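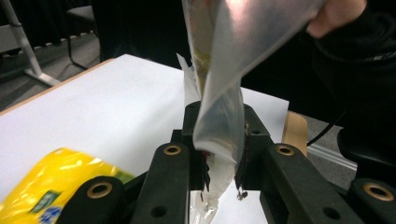 Bolsas de snacks a raya: mis trucos para el cajón de picar

¡Me encanta ordenar el cajón de los snacks! Sé que suena raro, pero es la tarea de cocina que más se agradece luego, cuando vienes con hambre y encuentras todo a la primera.

Vaciar primero, siempre
Saca todas las bolsas y ponlas sobre una mesa despejada, si puede ser clara, que así las migas se ven enseguida. Mira las fechas y junta lo que caduca antes. En mi último repaso encontré unas galletas saladas de enero (¡de enero!) detrás del arroz.

Sujetar por arriba
Las bolsitas transparentes de plástico fino resbalan muchísimo. Cógelas por el extremo superior, deja que el contenido baje solo y pellizca el plástico que sobra. Aplana para sacar el aire, dobla dos veces y pinza. Shalini Tyagi me enseñó a doblar las esquinas hacia dentro antes de enrollar — desde entonces no se me abre ninguna.

Una bandeja con separadores
Para mí es el gran invento. Una de plástico color crema, rectangular y de paredes bajas, con dos divisiones finas, vale de sobra. Las bolsas pequeñas van de pie en los compartimentos, y los paquetes grandes, como los rojos y blancos con letras chinas, se quedan tumbados fuera hasta el final, cuando ya sabes qué hueco te queda.

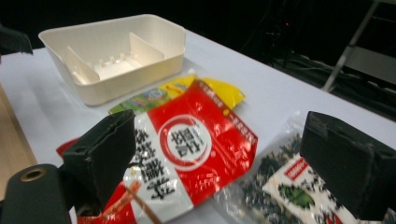 Etiquetas para lo que no sabes leer
Si compras en tiendas asiáticas como yo, pega un trocito de cinta con el nombre en tu idioma y la fecha de apertura. Rotulador permanente, letra grande y listo.

Limpieza rápida
Paño húmedo con una gota de jabón por las ranuras de la bandeja, que ahí se mete todo, y a secar boca abajo. Yo la repaso cada 2 semanas, y con niños en casa, ¡mejor cada domingo!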